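Jutdale Foam Roller Wax 200 g – Shop Supplies

Hendero > Workshop > Rubber and Seal Care

Code 2327
In stock – ships from Ketcombe
Price updated 6/1/22

Seal and rubber wax in a screw top tin. Goes on door seals, boot gaskets, esky lids, caravan window rubbers, the squeaky bit round the canopy on the ute. Soft enough to pick up with a finger in winter, doesn't run off in summer. No strong smell. Neutral colour so it wont grey up light trim.

Same wax as before, new tin. The old lid was a pain – fair call, we heard you. Now has a coarser thread and a proper grip edge.

How to use
Wipe the rubber down first, warm water is fine. Let it dry. Small dab on a cloth, work it along, leave it overnight if you can. Buff off what's left. 2 thin coats beat one thick one. Most people do it each March before the weather turns and then forget about it till next year.

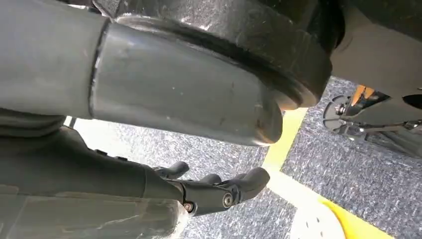 Black rubbery ring, pale flecks on the surface.

Dusty rubber wants a good wipe before any wax goes near it, otherwise you're just rubbing grit in. An old toothbrush gets into the lip.

Not for tyres, brake parts or anything that touches food. Keep off glass, it smears and takes ages to get off.

Sizes
200 g tin
Box of 4 tins – same wax, bit cheaper per tin
Refill pouch – back in soon, ask Haiyan Deng on the counter

Reviews

Ebise Shiferaw
Did all the caravan windows and the front locker. Doors dont stick now. Would like a bigger tin.

Kidus Hailu
Good stuff. Postage was slow but Seul-gi Gil rang me back and sorted it.

Golnar Mirzaei
Bought for the esky, ended up doing the laundry door aswell. Tin lasts forever.

Goes well with
Omerović microfibre cloths
Jutdale trim brush, soft
Hendero nitrile gloves, M and L

Returns – unopened tins only, keep your reciept. Pickup from Ketcombe is free, ring first.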